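4.2 Annotation rules for two-handed restocking

The Pralden guideline was drafted for head-view recordings of shop work that are later used to train and test manipulation policies. Its first release left the start and end of a grasp to the judgment of the annotator. Two annotators working on the same 253 clips placed grasp onset at different points mainly where bottles stood close together and a hand passed over several caps before closing on one. The revised rule separates contact from grasp. A hand resting on an object is labeled "contact" until the fingers close around it, and each hand carries its own label (Figure 3).

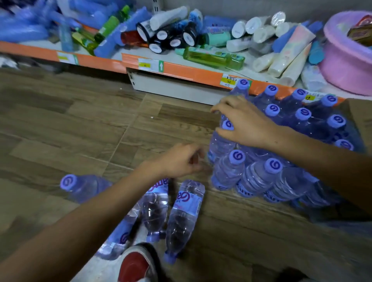
Figure 3. Right hand spread over the caps of standing bottles, labeled "contact"; left hand near the group with fingers curled, labeled "approach".

Shelving adds a second difficulty. One hand often touches a fixed surface while the other handles the goods. Under Rule 7, contact with a shelf, wall or floor is recorded as "support", whether or not the annotator believes that the hand bears load. Force can't be read from video, and Erdős and Shaikh found that attempts to estimate it lowered agreement. The support label also matters for safety review, as a robot that copies the motion must have a stated limit on the force it may apply to store fixtures.

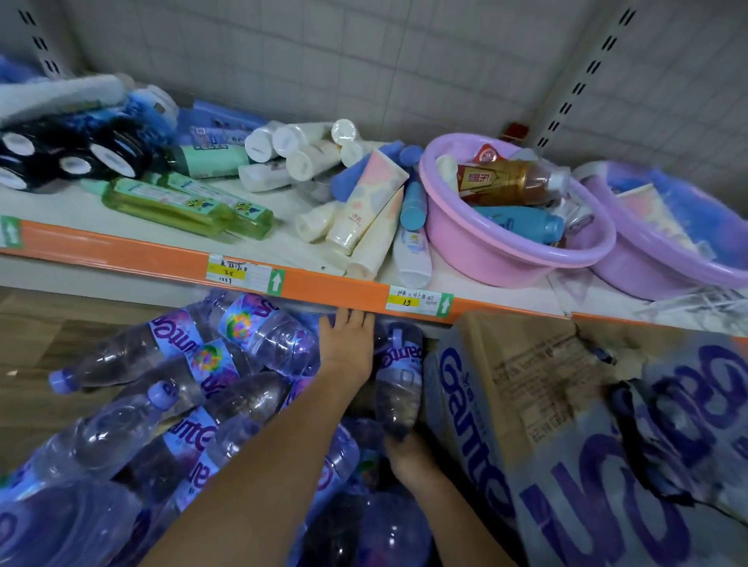
Figure 4. Left hand against the underside of the shelf strip ("support"); right hand holding an upright bottle by its lower body ("grasp").

Rule 8 covers cases in which both hands hold separate objects of the same type. Each object receives its own track, and the tracks remain separate even when the objects touch. 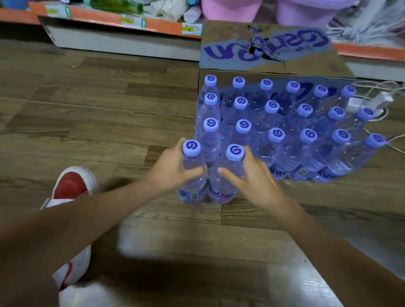
Merging is allowed only if the objects are joined by packaging and move as one unit. Annotators must not infer an earlier position for an object from a gap in a pack unless the removal itself was recorded.

The revised rules were applied to 776 clips, of which almost 700 required no second review. The remaining clips were passed to Štefanec, whose decisions are listed by rule number in Appendix B.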